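Lasow Storage Box and Work Table: Set-up Guide
Section 4. Placing, loading and closing the lidded box

Print this section | E-mail this section
Reading time: 6 minutes

This section covers the white plastic box with hinged lid and handle, used on the Hedlund wood-top table. Read Section 3 (table assembly and leveling) first. Small parts are packed by the method in 4.4.

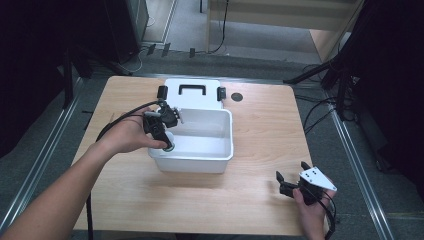
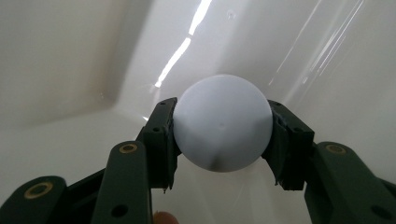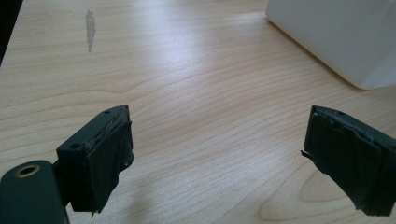 4.1 Before you start

The box is supplied empty with the lid closed. The lid carries the handle and both latch clips. The insert tray, the divider strips and the label holder are in a separate bag and are not needed until 4.5.

Required:
- table, assembled and level
- box with lid
- soft dry cloth
- contents list (last page of this guide, or your own)

The table top must be clear of loose papers and tools within reach of the box. Leave the grommet hole open if any corded device is to be used at the table. If no corded device is used, fit the cap from the Hedlund hardware bag.

4.2 Placing the box

1. Wipe the table top along the grain with the dry cloth.

2. Wipe the underside of the box. Grit caught under the base will mark the finish when the box is turned.

3. Set the box down near the middle of the table with the hinge side away from you. Lower it flat. Do not drag it into position.

4. Check the space behind the box. The lid needs clear room to swing up and stand. If the table is against a wall or panel, pull the box toward you before opening.

5. Press lightly on each corner of the base in turn. The box must not rock. If it rocks, lift it, wipe both surfaces again, and repeat. If it still rocks, go back to Section 3 and check the table feet.

NOTE: Surface marks from earlier use, such as gray scuffs or streaks, do not affect the table. Most can be taken off with a damp cloth and a drop of dish soap. Dry the surface at once. Do not use scouring pads.

CAUTION: Keep the box clear of the table edge. The open lid moves the weight toward the back, and a box placed too far back can tip when the lid is pushed past upright.

4.3 Opening the lid

1. Release the left latch clip by pulling its lower edge outward.

2. Release the right latch clip in the same way. Do not lift the lid with one clip still engaged. Doing so twists the hinge side and can whiten the plastic at the corners.

3. Lift the lid by its front edge with an even motion until it stands up behind the box.

4. Let go slowly. The lid should stay up unaided. If it falls forward, the hinge pins are not seated. Close the lid, press down along the hinge side until both pins click, and open it again.

CAUTION: Do not lift or carry the box by the handle while either clip is open.

NOTE: In cold rooms the clips are stiff. Allow the box to come to room temperature before first use.

4.4 Loading small parts

Balls, caps, knobs and other light items roll on the table top and bounce if dropped into an empty box. Use the following method for anything round or slippery.

1. Put the items to be packed at one side of the box, on a folded cloth or in a shallow dish. Use the side you reach most easily.

2. Pick up one item at a time. Hold a ball at its widest part, from two opposite sides. Gripping above the widest part pushes the ball down and out of the hold; gripping below it pushes the ball up.

3. Use only enough pressure to keep the item from turning. Thin-walled plastic balls dent easily, and a dent near a seam or molding mark usually does not come out.

4. Bring the item over the rim with clearance. The front rim is rounded and will not scratch most plastics, but an item that touches it may be knocked loose.

5. Lower the item into the box before releasing it. Release close to the floor of the box, or close to the layer already in place.

6. Start in the far corners and work forward. A single row along the back wall keeps later items from rolling.

7. If an item is dropped on the table, stop it with a flat hand placed in its path. Do not grab at it from above.

NOTE: Long sleeves and cords catch on the raised lid. Route cords down the side of the table, away from the path between the parts and the box.

4.5 Dividers and insert tray (Curnlow kit only)

The Curnlow kit, order code 478, adds one tray and four divider strips. Skip this step if your box came without the kit.

1. Fit the dividers before loading. They do not slide in past packed items.

2. Bend each strip slightly, place both ends against the inner walls, and let it straighten. The walls are smooth and have no slots. The strips hold by pressure.

3. Fill the space under the tray first. Do not fill above the tops of the strips.

4. Rest the tray on the strips and press the corners down.

CAUTION: The tray holds light parts only. Place heavy items on the floor of the box.

4.6 Closing and latching

1. Look along the rim. Nothing may stand above it.

2. Wipe the rim. Dust or thread on the rim keeps the lid from seating.

3. Bring the lid forward and down with one hand. Keep the other hand clear of the hinge side.

4. Press the middle of the front edge, then engage both clips. Each clip closes with one click.

5. Pull up gently on the handle. If either clip opens, release both and repeat from step 2.

6. Fill in the label and fit it in the holder.

4.7 Troubleshooting

Lid will not close fully: contents above the rim, or tray not pressed down.

One clip will not engage: lid seated off center. Open both clips, lift the lid, lower again.

Items shift when the box is carried: box too lightly filled. Add a folded cloth on top, or fit dividers.

Box slides on the table: surface polished or dusty. Wipe the table. Stick-on feet (part 209) are available from the Prelelbridge parts counter in strips of 21.

Squeak when opening: dry hinge. Use a silicone-based spray, sparingly. Do not use cooking oil.

4.8 Care

Wash the box with warm water and dish soap, and dry it with the lid open. Do not put it in a dishwasher. Keep the box out of direct sun when stored; white plastic yellows near windows. Check the hinge pins and clips every September, or after any fall from table height.

Replacement clips are sold in pairs and fit left or right. For removal of a broken clip, see Section 5.

Section 4 revised June 2024

Print this section | E-mail this section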